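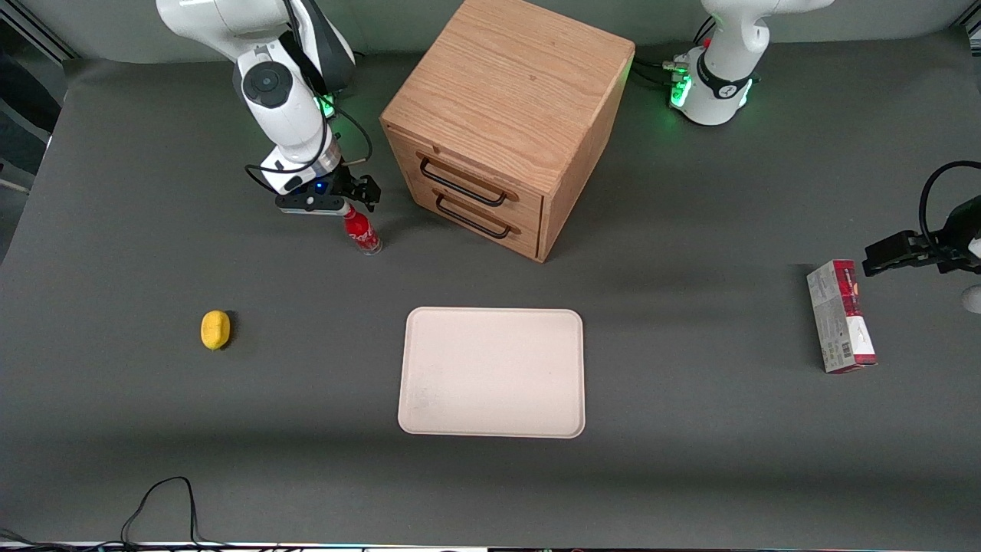

Figure 1. Two-arm workstation with tray, drawer cabinet and mixed household items.

Automation in Everyday Work
Handout 4: Can machines do the chores yet?

Issued 2024-10-25. To be read before the seminar. Students should bring a copy, on paper or on screen.

1. Purpose of this handout

Handout 3 dealt with machines that do one job in one place, such as the washing machine and the bottling line. The present handout turns to jobs that people do without much thought: clearing a table, putting shopping away, filling a tray with the right goods. The question for the seminar is how far a general-purpose machine can be trusted with such work at present, and what an employer or a householder ought to ask before paying for one.

2. What counts as a chore

For this course, a chore is a short task with a clear end state, carried out among objects that have not been specially prepared. Laying a tray is a chore in this sense. Feeding identical blanks into a press is not, even though both consist largely of picking things up and putting them down.

The items in Figure 1 are ordinary ones. A bottle, a lemon and an upright cardboard box share a table with a flat tray and a small wooden cabinet of two drawers. A child of six could be told to put the lemon on the tray and would need no further instruction. For a machine, the same sentence has to be turned into a place to look, a way to take hold, a path for the arm and a decision on when to let go.

3. Where the difficulty lies

3.1 Taking hold. The grippers in the figure each have two fingers. A gripper of this kind suits objects with flat, parallel sides. A lemon offers no such sides and may roll if it is touched off centre. A bottle can be held firmly by the neck or the body, but it is easily knocked over during the approach. A box standing on end has convenient faces and a narrow footing.

3.2 Opening and closing. A drawer must be pulled along its own line. In Figure 1 the cabinet is set at an angle, with bar handles on both drawers, so the pull must also be made at an angle. Should the arm stray from that line, the drawer may jam or the whole cabinet may move. People correct for this by feel. Many machines still rely mainly on sight, and the arm itself often hides the handle at the moment when sight is most needed.

3.3 Using two arms. A second arm allows one hand to steady the cabinet while the other pulls. It also brings a new duty, as each arm must keep clear of the other. Students often assume that two arms halve the time taken. In practice one arm frequently waits.

3.4 Knowing when the work is done. A machine may complete every movement it was given and leave the lemon beside the tray. Checking the result is a separate task and should be costed separately.

4. Worked case: the Brandano packing bench

Brandano, a supplier of gift trays, tried a two-arm station for a month on a bench normally staffed by one person. The target was 200 trays a shift. The station completed 140 without help on its best day. Over the full trial it attempted 956 trays, of which 297 needed a person to step in, most often for round fruit or a box that had fallen over.

The firm kept the station for boxed goods and returned fruit to hand packing. Tudetti, which ran a similar trial in its returns room, reached the opposite view and gave up the station altogether - its goods changed too often for the set-up time to be recovered.

5. Points for discussion

Brandano counted any human touch as a failure. Consider whether this was fair, and propose another measure.

Compare the packing bench with a home kitchen. State which of the difficulties in section 3 would grow worse in the home, and which would matter less if the householder were in no hurry.

The Jendia reading argues that furniture and packaging should be changed to suit machines. The Bautista reading holds that the machine should do the adapting. Prepare a short case for one side, with reference to the cabinet in Figure 1.

6. Written work

Choose one chore from your own home or workplace. Break it into steps, mark each step at which a person relies on touch, and state what a machine would have to sense in its place. One side of A4 is sufficient. Work is to be handed in at the start of the next seminar; late work should be sent to the department office with the usual cover sheet.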